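Tukau finger pads, set of four, on a two-arm cell

Had these on since November. Short review as I'm between jobs and the cell is down for its pad check anyway.

What you get: green pads, screws, a card template for lining them up. No spare screws. Dirkside sell the same set a bit cheaper but postage to Skulness eats the difference.

Fitting. Old pads off, wipe the linkage, new ones on loose, close the fingers on the template, then nip up. First arm took me 2 hours becuase I tightened before closing. Don't. Second arm was quick. Re-zero the gripper after or it thinks it's shut when it isn't.

Then check reach at the tray, by hand on the stop button, slow speed. Far arm first.
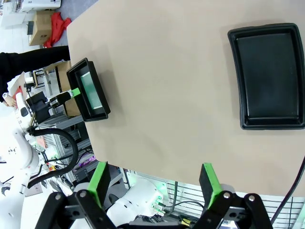 Fingertip at the edge of the small tray, green board inside.

Grip is good. The old pads slipped on anything thin, these don't, or not often. I ran 173 picks before the first drop and that was a bent part. They do mark up, so wipe weekly. Alcohol is fine, the blue degreaser left them tacky for days.

Watch your cable. The pads sit slightly proud so I had to shift the wrist offset, and that changed how the cable hangs. Give it a good loop and run the full reach a few times before you tie anything. Aguirre clips hold, the cheap ones let go.

Open width is a touch less than before. Fine for trays, might matter if your parts are chunky. Check your wide open position before you trust an old program. 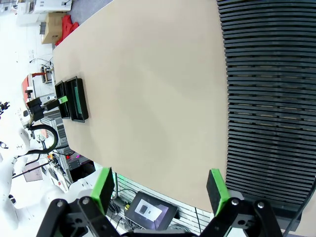

Near gripper wide open, far one over the narrower tray.

Gripes: instructions are one sheet, tiny print, wrong torque for our screws. One pad had a moulding lip, trimmed it with a knife. Would of liked a spare.

Would I buy again, yes. 4 out of 5.

Last updated 29 January 2022
2 comments · 5 shares
Back to top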